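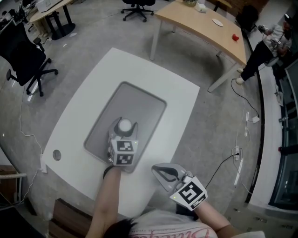

Grulotdale Sports Forum > Club and Grassroots > Softball and Baseball

Re-entry rule and our batting order – did we get this wrong?

Posted by Nga Cù

Hi all, second season running a mixed slowpitch side (Grulotdale, we play in the lower division) and I've got myself in a muddle over substitutions. We were away at Gillberg and I started Phí at second base, batting fourth. She'd come straight from work and her knee was stiff, so in the third inning I put Esmaeil in for her. Fine so far. Then in the sixth she said she'd loosened up and fancied another go, and I wanted her glove out there because we were only 2 runs up.

I sent her back in, but by then Esmaeil was hitting really well and I didn't want to lose him, so I took off our right fielder and put Phí in his spot, batting ninth. Their manager came out waving his arms and the umpire called Phí out when she came up to bat. We lost by one in the end and there were some long faces in the car.

I thought the whole point of re-entry was that starters can come back once? I've read our league handbook twice and it only says "re-entry is permitted as per the playing rules", which is no help to me at all. Was the umpire right? And would it have been different if she'd only gone back in to field? I'd like to get this straight before the March cup games, as I'm the one filling in the lineup card.

Posted by Londus

Umpire was right, sorry. You can't just put people where you like.

Also get an extra player on your card if your league lets you, saves a lot of this.

Posted by Esmaeil Salehi

Hello Nga, the very same Esmaeil, so I feel partly to blame! I've had a proper sit down with the rules since, and asked a mate who umpires at his own club, and I think I can untangle it.

You're right that a starter can come off and come back once. The bit we both missed is that they have to come back into the same place in the batting order. Phí started in the four hole, so the four hole is hers for the whole match. When I went in for her I was borrowing it. If she comes back, I come off, and that's that. As a sub I wouldn't have been able to go back in again either, at least under the version my mate works from, though he said leagues do tinker with this one so please check ours with the fixtures secretary.

Her fielding position is a separate thing. She could have come back batting fourth and played right field, shortstop, wherever you wanted her. It's only the batting slot that's fixed. So what you could have done was bring her back for me, put her at second, and leave the rest of the card alone. You'd have lost my bat, but my last hit was a complete fluke off the end of the bat anyway, so no great loss.

On your other point, about only going back in to field – no, that wouldn't have saved us, as far as I can tell. Once she's standing on the field in place of somebody she's in the game, and the other side can raise it there and then. The trouble came when she batted only because that's when their manager got round to looking at his sheet.

What I'd do with the lineup card is leave two blank lines under every starter. When a sub goes in, write them on the first line with the inning next to it. If the starter comes back, write their name again on the second line. Then if you ever find yourself wanting to write somebody's name under a different starter, stop and have a word with the plate umpire first. They're usually happy to tell you before you make the change, and I've found most of them are friendlier than you'd expect at that stage of a match.

Londus is right about the extra player too. I think ours lets you bat eleven, but it has to be on the card before the first pitch and you have to finish with it, so don't put me down and then let me go home early.

Posted by Nga Cù

Oh, that makes so much more sense, thank you both. I had it in my head that coming back in was like a fresh substitution. Blank lines it is. Esmaeil, I'll email the fixtures secretary tonight about the sub rule and the eleven batters and post up what she says. And it wasn't a fluke, it nearly took the scorer's hat off!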